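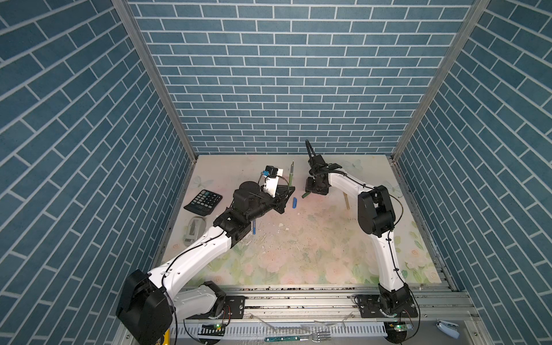

Blue brick panels with a rose table: keep or change?

Forum: Small Workrooms > Walls and surfaces
16 replies, showing first page

ostap_p wrote:
Good evening to all. I have finished the wall panels in my work corner, on three sides of the table. They are the blue brick pattern from Konero, with the white lines between the bricks. The table top has pale flowers, roses and green leaves, and it was there before the walls. Now my wife says that the two patterns are fighting. I like both of them. Should I cover the table with something plain? I work there with small things, a calculator, pens, and so on.
Ostap Pasichnyk

Akstead_Jo wrote:
Your wife is right, sorry. Two patterns so close together is one too many. Put a plain gray mat on the table and the blue will look calmer.

hanh.tang wrote:
I do not agree with the gray mat. The flowers are pale, and the bricks are the strong part. If something must change, I would change one wall only, the back one, to plain white. Also, a black calculator is easy to find on a pale top. On my dark desk I lose mine every afternoon.

ostap_p wrote:
Thank you both. White at the back is possible, I have 2 white panels left from the hallway. My other worry is ink. I use markers here and I am not so careful with caps. Does anybody have experience with marker on a printed top like this?

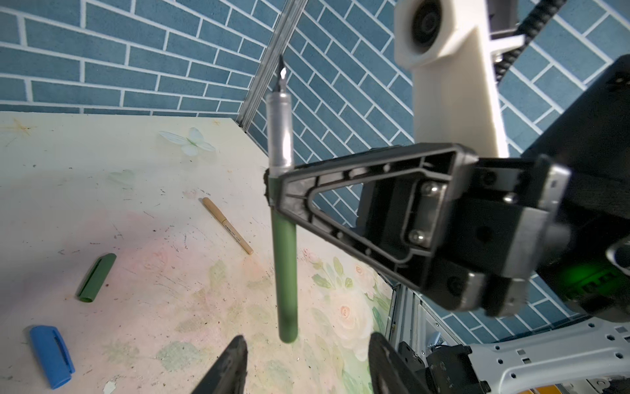 Green marker with the cap off, nib up.

simoes_fan70 wrote:
Nib up and no cap is how I killed a whole set of markers in January. For the table: try alcohol on a cotton pad, but first in a corner, because on my Simões cloth the alcohol took the print away together with the ink. There was a butterfly. Now there is half a butterfly.

Akstead_Jo wrote:
One more reason for a mat.

hanh.tang wrote:
A small mat, then, only where you write. Please do not hide all the roses. And store the markers lying flat – with the cap on, of course.
Hạnh Tăng

ostap_p wrote:
There is a butterfly on my table too, so I will be careful with alcohol. I will buy a clear mat from Elholm, roughly 70 cm wide, and leave the walls until spring. My wife does not agree yet with this plan.

Akstead_Jo wrote:
Clear is cheating, but all right. Tell us if it slides. Mine did until I put 6 rubber dots under it.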